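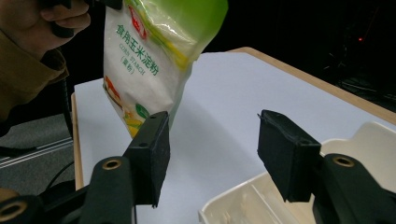

Cuaderno del taller – concurso de escaparates y balcones de Castmont
2 mar 2024

Repaso del recuento con Domingo Domínguez. La página del barrio cerró las votaciones anoche y hemos pasado los datos a la hoja. Total de votos válidos: 451. Se han quitado los repetidos de una misma cuenta, como quedó escrito en las bases.

Incidencias:

Dos fotos subidas sin calle ni número. Una la reconoció Domingo por la verja y se ha puesto en su sitio. La otra sigue sin dueño y se queda fuera hasta que escriba alguien.

El álbum salía ordenado por fecha de subida y las primeras casas se llevaban casi todo. Demyd Semeniuk lo cambió a orden aleatorio a mitad de semana y se nota en la curva: suben las de la calle Didenko, que estaban al final. Para la próxima, aleatorio desde el primer día.

Los comentarios no cuentan como voto. Hay gente que escribió «voto por esta» y no le dio al botón. Hemos contestado uno por uno mientras estaba abierto, pero es un trabajo lento y conviene ponerlo en el texto fijo de arriba. 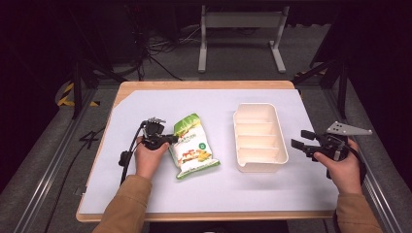
¿Qué pasa si dos casas quedan empatadas en votos?
Se reparte el premio a partes iguales entre las dos y se publican ambas como ganadoras.

Premio: tarjeta de 60 euros para gastar en Cedemen. Falta recogerla y pedir el recibo a nombre de la asociación. Domingo pasa mañana. Si hubiera empate hay que cambiarla por dos de 30, preguntado ya y no ponen problema.

Carteles: los de la parada de Lostden aguantaron mal la lluvia. La tinta se corrió en la parte de abajo, justo donde iba la dirección de la página. Los plastificados siguen bien. Demyd propone imprimir menos y plastificarlos todos – de acuerdo, salvo los que van dentro de los comercios.

Luces: en el balcón de muestra del taller la guirnalda vieja hace saltar el diferencial cuando hay humedad. Revisado el enchufe exterior, la junta está cuarteada. No volver a montarla hasta cambiar la junta. La nueva funciona sin fallos con el temporizador puesto de siete a once.

Pendiente:
– Avisar a la casa ganadora por teléfono antes de publicar nada.
– Pedir permiso por escrito para usar las fotos en el boletín.
– Bajar el álbum completo y guardarlo en el disco del taller.
– Corregir las bases para la edición de octubre (plazo, comentarios, empate).

La hoja con el recuento está en la carpeta compartida, pestaña «definitivo». La pestaña «prueba» se puede borrar.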